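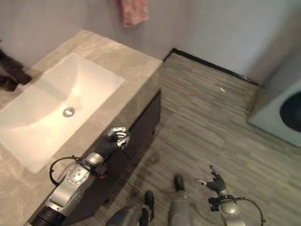
drainpipe_dan wrote:
Skip marble in a rental. I put it in two units at Grerbridge and both had dull rings by the sink before the first lease was up. Toothpaste and face wash will do it.

tilesandtea wrote:
Ours has been fine. We seal it every May and wipe it down at night. My question was what to do before new tenants move in, and I already own the counter.

wason_landlord wrote:
Then budget for it. My last turnover on a one-bath unit came to 623, and 364 of that was carpet cleaning. The bathroom was the cheap part. I leave two towels and a bath mat and call it done.

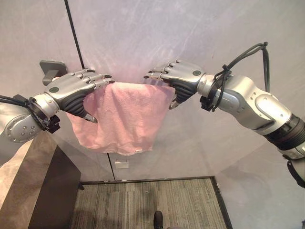 Pink towel, held up by the top edge.

drainpipe_dan wrote:
364 for carpet is too much unless there were pets. Rent a machine and do it yourself.

wason_landlord wrote:
I did that for years. The rental machines leave too much water behind and the pad starts to smell. Pichon does the whole unit in a morning and I get a receipt I can use if there is a deposit dispute.

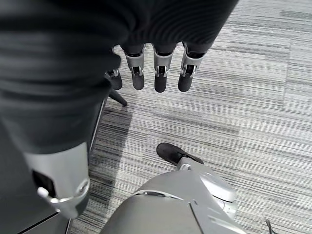

That receipt has paid for itself once already. The tenant said the stains were old, and I had the bill with the move-in date on it. Case closed in two weeks.

tilesandtea wrote:
OK, carpet aside. Does anyone use the Litari sealer on stone? The store here only stocks that one.

marchrent wrote:
I use it. Two thin coats, wait overnight between them, buff off whatever is left. Don't let it sit in a puddle near the faucet — it dries cloudy and you will be scraping it off. 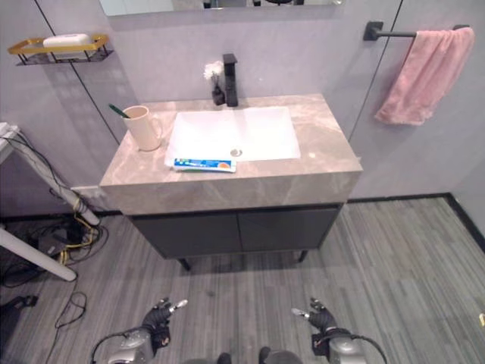
Also check the caulk where the counter meets the wall while you're at it. I ignored a gap there and ended up with a repair bill of almost 2000, most of it drywall.

drainpipe_dan wrote:
Which is my point about stone. A cheap molded top has no seam at the back.

marchrent wrote:
It still has a wall behind it. Mine was a molded top.

Last updated: Sunday, May 12, 2024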